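Grukholm moves jar loading at Espinoza plant to trained cells

October 13, 2020

Grukholm has begun shifting tray loading at its Espinoza packing plant from hand work to automated cells, the company said. The first two cells went into regular use in September on the small-jar line. A third is being wired.

Loading was the last manual step on that line. Jars come off the capper in mixed order and have to be placed in shaped trays before they go to the sleeve machine. Fixed pickers from Rinberg were tried earlier and dropped, as each change of jar height meant a stop for retooling. The new cells run control software from Clidimell that is trained on recordings of people doing the same task with hand-held grippers.

Of the 154 people on the plant's packing staff, 60 worked on loading in rotation. Grukholm said no posts will be cut this year. Loaders are being moved to cell tending, label checks and recording work, at the same pay grade. The rotation changes from two hours per station to a full half shift, a point the shop floor representatives have asked to review.

Alcides Bedoya, who runs packing at the site, said the recording posts were filled from the loading crew. "They know how a jar sits in the tray and how hard you can squeeze it. We did not want to hire that in," he said.

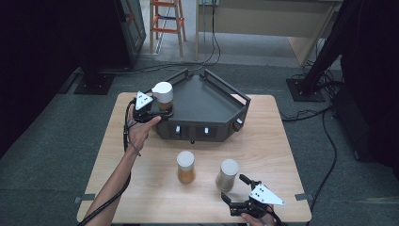

Vol. 98, No. 9 | Page 14

Recording is done at a table with one gripper in each hand. White-capped jars are picked up one at a time and brought to the tray, and the marker plates on top of the grippers give their position. Grukholm counts 679 accepted recordings so far, all of them on round jars.

Cristian Betancur, a former loader now on recording, said the work is slower and easier on the shoulders, but that the wrists tire sooner. The plant has set a break after every hour of recording.

Square jars and the larger tray sizes will stay on manual loading until the third cell is accepted.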